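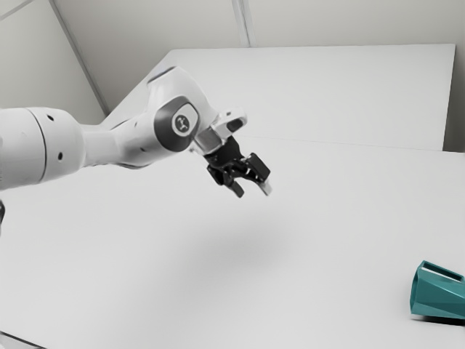
Starnton, April

How to practice the stage 2 chain in Mernirness without fooling yourself

Every guide to scoring in Mernirness tells you to learn the stage 2 chain first. Most of them then tell you to use the training menu, set the game to half speed and repeat until it sticks. I did that for most of a winter and my scores barely moved. I'm not convinced half speed teaches you anything except how the stage looks at half speed.

What follows is the routine I use now. It's slower to set up and duller to do. You need the home version with save states, since the arcade board has none, and some way of recording your runs.

Before you start

Turn off autofire. Yes, the Maltard stick has a very nice autofire switch, and yes, people on the boards swear it makes no difference to the chain timer. I have my doubts. The timer refills on each hit, so a steady stream of shots hides the moments when you were late. You want to see those.

Set the difficulty to Arcade. The Original setting has fewer popcorn enemies in the canyon, and the chain you learn there won't carry over.

Leave the screen filter alone. If you like fake scanlines, keep them.

Step 1: Save a bad state

Make your save state with one bomb, no shield and the second ship power level. Guides usually hand you a state with everything maxed out, recorded by somebody who got there on a perfect run. You won't arrive like that. Balthasar Lehner's old state file is the one most people download, and it is a lovely piece of play, but it starts you with three bombs and I've never reached the canyon with three bombs in my life.

Step 2: Play only the canyon

Run from the first gunboat to the bridge. Stop there, even if it's going well. Reload and go again. Do 14 attempts and write down where the chain broke each time. Don't write down the score. The score at the bridge swings a lot depending on how many medals you happened to grab, and it will tell you you're improving when you aren't.

Step 3: Look at the breaks

Nearly everybody says they drop the chain at the twin turrets. Check your notes. Mine said the gap before them, where one small plane comes in on the right and I'd already drifted left to get ready. The turrets took the blame because that's where I noticed.

If more than half your breaks are in one spot, work on that spot. If they're scattered all over, your route is too tight and you should drop one of the optional ground targets. The usual suspect is the fuel truck, worth 540 points before the multiplier. I leave it alone and don't miss it.
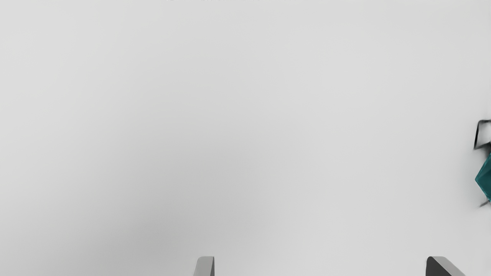

Gripper fingertips and a soft shadow on a light gray surface.

Step 4: Join it up

Once you can reach the bridge with the chain intact on 7 attempts out of 14, start from the beginning of stage 1 instead and play through. Expect it to fall apart. Your hands are in a different place after a boss, and the ship may not have the power you practiced with. Keep the same notes.

Some players will tell you to wait for a higher success rate. Shafiq Karunaratne's guide asks for ten clean runs in a row, which may suit him. I think it mostly teaches patience with the reload button.

What about the Plattner route?

This is the one that flies low along the left wall and bombs the bridge early. It has a big reputation and one very good video. I've tried it for two months and can't say it scores better for a player at my level. The early bomb costs you at the boss, and the video ends before the boss.

If you want to test it, give it the same 14 attempts from the same save state and compare the notes. Include the boss.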